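July 13, 2025
Jump testing, women's squad, preseason block 1

Force plate session with the Zavora plates, moved to the practice gym after the weight room floor failed the level check again. Américo ran the laptop, I called the jumps, Carolina handled warmup. Same protocol as the spring: three countermovement jumps, hands on hips, full minute between attempts, best by flight time kept and the other two stored.

Zero drift on the left plate was bigger than I like. Re-zeroed between athletes instead of between groups. Slower, but the quiet standing trace came back flat every time after that. Right plate behaved.

Filipa Leitão tested first. She is four weeks into running after the ankle sprain and cleared for bilateral jumping only. Peak landing force on the right side was 1241 N against 1531 N on the left, best trial. The gap was there in all three trials, with the right always lower. Takeoff looked closer to even, so she is producing force on that side and then shifting off it when she comes down. Conceição wants to see the landing numbers come together before contact drills. I agree. No single-leg hops until she signs off.

Note for whoever processes this: trial 2 for Filipa has a step-off before the landing settles. Clip the window by hand. The auto detection puts the end of landing in the wrong place and the impulse comes out too high.

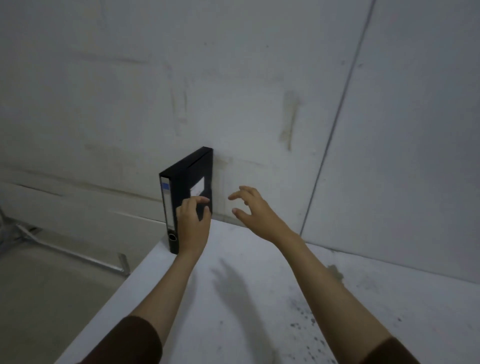 Sampling rate. The export defaulted to 100 Hz after the Finasport software update. Fine for body weight, useless for landing peaks. Américo caught it on the first practice jump and set it back to 1000 before anybody was recorded, so nothing needs to be thrown out. The setting does not survive a restart. Check it every time the program opens. I have asked Finasport whether this is a bug or a new default. No answer yet.

Rest of the guards were unremarkable. Two of the forwards bent their knees in the air on the first attempt, which stretches flight time and flatters the jump height. Repeated both with a reminder to land with the legs long. The repeats are in the file, the originals are flagged and should stay out of the averages.

Comparison with spring is on hold. Shanthi points out that the spring heights came from takeoff velocity and these come from flight time. She is right that they can't go in the same column. She will rerun the spring files with the flight time method. Raw traces are all on the Cunha drive except the two transfers, who have no spring data anyway.

Shoes: everybody in team shoes except one athlete in her own trainers. Logged in the comments field. Probably matters less than the knee bend problem but I would like it consistent in September.

To do
Américo: level the left plate, shim the back corner, repeat the drift test with nobody standing on it.
Shanthi: spring rerun.
Carolina: write the landing cue into the warmup script.
Me: send Filipa's traces to Conceição with the trial 2 note attached. Book the practice gym again for the retest, same time slot if the Zoscombe camp has cleared out.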